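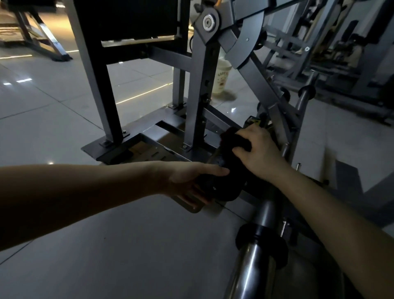 Week 6 handout: The wiping problem (shop build, Derthorpe shared workshop)

Most of you wrote in your proposals that wiping is the easy task and grasping is the hard one. I don't buy it. Watch two bare hands clean a gym machine: one grips the underside of a shaggy black cloth, the other presses down from on top, and the cloth bunches around a black pad just above an angled metal footplate. Now say which of those jobs your single gripper will do. A flat tabletop demo tells me nothing about square tubing, a pivot hub or a row of adjustment holes.

Nour Khoury's group logged 400 wipes with the Yammine arm in April and called 385 of them good. Good by whose eye? They scored their own work. Bring a second scorer.

For next time
Read Matar's build notes, the part on wrist compliance. Skip his cost table, it leaves out the motors.
Clamp your arm base to the bench. Tape is not a clamp.
Write down what would make you say the build failed. One sentence, before you power anything up.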